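Street Tree and Planting Bed Inspection, Lirwood Historic District
Inspector: Aurelio Bermúdez
Date: Tuesday, July 16, 2024
Area covered: Cabello Street medians, Osto Square

1. Tree stakes and ties. Acceptable. Ties on the younger maples were loosened to allow for growth.

2. Clearance over sidewalk. Needs correction. Low limbs near the Osto Square crossing are to be pruned by the contractor, Skedonel.

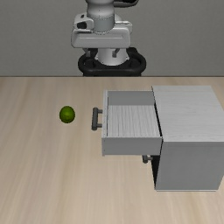

3. Tree grates. Needs correction. 2 grates sit above the level of the brick and present a trip hazard. Cones have been set out.

4. Irrigation. Acceptable. Meter reading 3,619. The backflow test is due in November.

5. Mulch and soil. Acceptable, except that mulch is piled against the trunks at the north median. It shall be pulled back to expose the root flare.
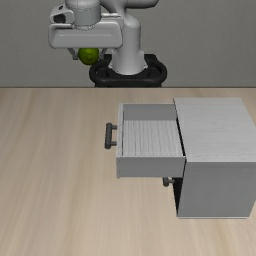 May property owners prune a street tree themselves?
Pruning of street trees is done only by the Town or its contractor. Owners may report a broken or low limb to the Parks Office, Room 18.

6. Sight lines at corners. Acceptable. Shrubs at Cabello Street are below the height limit.

Reinspection required for items 2, 3 and 5.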